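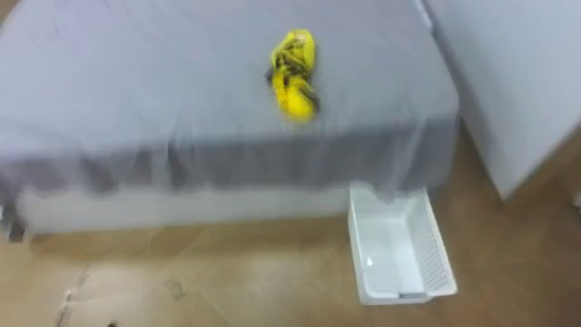 # Thread: How many start positions do you vary for pick-and-place into a basket?

**dyupanqui** (original post)

Setup question. We're collecting demos for a bedroom tidy task: pick the soft item off the bed, put it in the basket on the floor, go back to home pose. Head camera plus two wrist cameras. The picture is a head camera view from the current batch, yellow item on the grey sheet, white basket down by the right corner of the bed.

We have 683 episodes so far and the target for this task is 2,000. The policy trained on the first part of the data does fine when the item is near the middle of the bed. It gets bad fast when the item is close to the far side, and it's hopeless if the basket moves more than a hand's width.

My plan was to keep the basket where it is and only vary the item. Lejla Karagiannis, who runs the labeling on our end, wants both varied from now on. Before we burn another two weeks, what do other people do?

Duván

---

**mortise_and_ten**

Vary both. If the basket never moves, the policy will learn the drop as a fixed arm motion and ignore what the camera sees. You already have evidence of that.

We did laundry sorting on a Drunditz base last year and had the same failure. Moving the bin between every episode fixed most of it.

---

**hallway_nine**

I'd go the other way. Get one basket position solid first, then widen. If you vary everything at once with only a couple thousand episodes, you get a policy that is mediocre everywhere and you can't tell which part is failing.

Also, your frame is soft. The creases in the sheet are blurred. Is the head moving when the episode starts?

---

**dyupanqui**

> Is the head moving when the episode starts?

Sometimes. The operator looks down at the bed and then starts. We don't trim that part. I didn't think it mattered, since the arms aren't in view at that point.

---

**hallway_nine**

It matters a bit. If a chunk of every episode is head motion with no arm motion, the policy can learn to sit there. We had one that would look at the table and stall for 15 seconds. Trim to the first arm movement, or make the head settle before you hit record.

---

**pskov_lathe**

Disagree on trimming. The robot has to look around at run time too. If you cut every approach out, the first thing it sees when deployed is something it never saw in training. Keep the look-down, cut only the dead time where nothing moves at all.

---

**lkaragiannis**

Lejla here, the one who wants both varied.

My reason is on the labeling side. I've gone through the episodes one by one, and the basket is tucked partly under the hanging corner of the sheet in nearly all of them. The sheet is pale grey, the basket is white, the wall next to it is white too. In a low-res view there isn't much contrast to work with. I would like episodes with the basket fully clear of the sheet, turned different ways, and a few with something already in it. An empty basket every time is a problem, because after the first drop in real use it isn't empty anymore.

I also want more items. Bright yellow on plain grey is the easiest case we could have picked.

---

**mortise_and_ten**

+1 on the half-full basket. We forgot that one and had to go back for it.

For items, get some that are close to the sheet color. Grey socks, white washcloths. Your success rate will drop and you'll hate the week you spend on it.

---

**hallway_nine**

Fine, but count what that does to the budget. Five basket positions, five items, three fill levels is 75 combinations. With 2,000 episodes that's under 27 each. I still say fix something.

---

**pskov_lathe**

You don't need a full grid. Draw a random combination before each episode and have the operator set it up from a printed sheet. The Zultley people do it that way. Their set was 3,866 episodes when I last looked and I don't think any combination was filled on purpose.

---

**dyupanqui**

We can do the random draw. Our operators reset by hand anyway, so the extra time is small.

Plan for Monday: basket position and angle drawn at random, one in four episodes with something already in the basket, items swapped at every reset. I'll keep the look-down and cut the dead time. Old episodes stay in the set for now.

---

**hallway_nine**

Tag the old ones so you can train with and without them.

---

**lkaragiannis**

Already tagged.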